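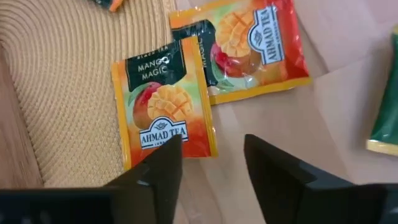 Thin foil packets are the hardest thing we ask a gripper to pick, according to Mahuika, which packs tea and dry goods and set the test items for the trial.

Patstead, September 2025 - Alesia has completed a comparison of 2 parallel grippers on sachets lying flat or overlapping. Each gripper made 4,000 attempts with the same arm, the same wrist camera and the Juvus controller. Finger force was held constant - only the fingertips differed. Full results, with the settings used, are available from the Alesia press office on request.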